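Rinddale Paper Geometry Days: Frequently Asked Questions

Updated November 1, 2021

What are the Geometry Days?
Two days of folding, drawing and building patterns by hand, held every February at Rinddale. We start with circles and straight lines and end up with tilings, stars and (if you catch the bug) polyhedra big enough to wear as a hat! Everything is done with a compass, a straightedge and paper.

Do I need to be good at math?
No! If you can draw a line between two dots, you can do the first morning. Plenty of our regulars say they hated geometry in school, and they are often the ones still at the table when we want to lock up. Nothing is graded and there are no proofs unless you ask for one, in which case Behrouz Hosseinzadeh will happily fill a whole sheet for you.

What should I bring?
A compass that holds its setting, a 12-inch ruler, two pencils (one hard, one soft) and a good eraser. The cheap compasses with a loose hinge will drive you crazy by lunchtime, so please try yours out at home by drawing the same circle five times. If the line gets thicker each time, tighten the screw or borrow one of ours.

What kind of paper do you use?
Plain drawing paper for the compass work, and a lighter, crisper sheet for folding. Our folding paper is called Gremeck and comes in packs of 344 sheets, an odd number that we have grown fond of. You get as much as you need, and the offcuts are great for small modules.

Which class should I pick?
There are 3 tracks. Dromcombe is the beginner track: hexagons, squares inside circles, and your first repeating tile. Mahmoud is for people who already know those and want ten-pointed stars and interlacing bands. The open table has no set lesson at all. Bring whatever you're stuck on and somebody will sit down with you.
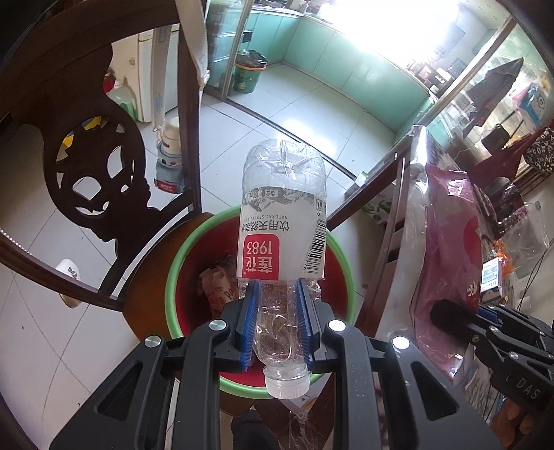
You can switch tracks at any break. Lots of people do Dromcombe on the first day and peek into Mahmoud on the second, and that works fine as long as you've drawn the six-petal flower a few times and feel easy with it.

Why not just use a computer?
We love software too! But swinging a compass by hand teaches you where a pattern comes from. You feel the moment when the sixth arc lands exactly on the point where you started, and it's a thrill every time. If you'd like to redraw your design on screen later, the handouts list all the steps in order.

My points never line up. What am I doing wrong?
Probably nothing serious. Small errors pile up, so sharpen your pencil often and set the compass point right in the crossing of two lines. Work from the big circle inward, too. Starting with the small shapes and growing outward makes every wobble bigger.

Can kids come?
Ages ten and up are welcome with an adult. Younger brothers and sisters can join the folding hour on the first afternoon.

How big does the group project get?
Last time we joined 487 hand-drawn tiles into one wall pattern, and it looked wonderful. We'd love to reach 2,000 someday, so feel free to mail us tiles even if you can't attend. Draw them on a four-inch square, leave the corners uncolored, and write your name on the back.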